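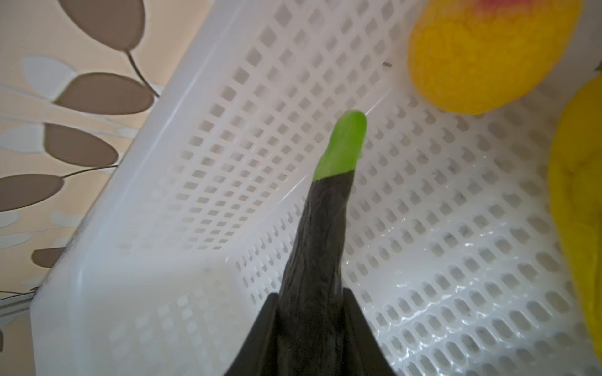 Ehsan told her on the phone that a basket with holes is the only honest place for a peach, it must breathe from all sides, and she should never put it in a bowl. She wrote this on the back of the bill from Sondum.

Her mother had always used a bowl. But her mother lived in Plirkberg, where the summer was short and fruit did not wait for anyone. The white basket was from the market, it cost 63 crowns, and on its wall was a small dark speck. She decided to wash it on Sunday - or after the guests.

In the evening she thought about one peach. Red on one side, golden on the other. Would Oldřich come for it?
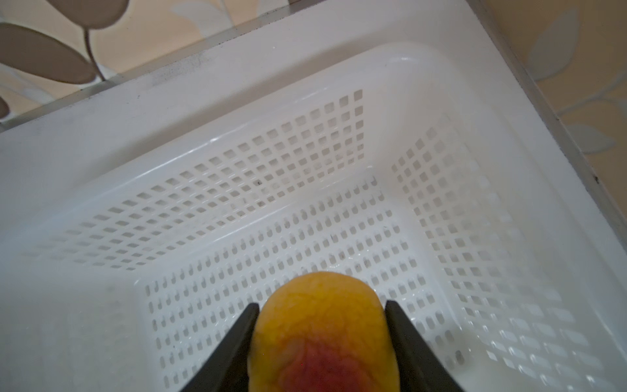

2. The guest

He came at ten past eight and did not take off his coat.

"You still buy them," he said.

"Only in July," she said, and moved the basket closer to him.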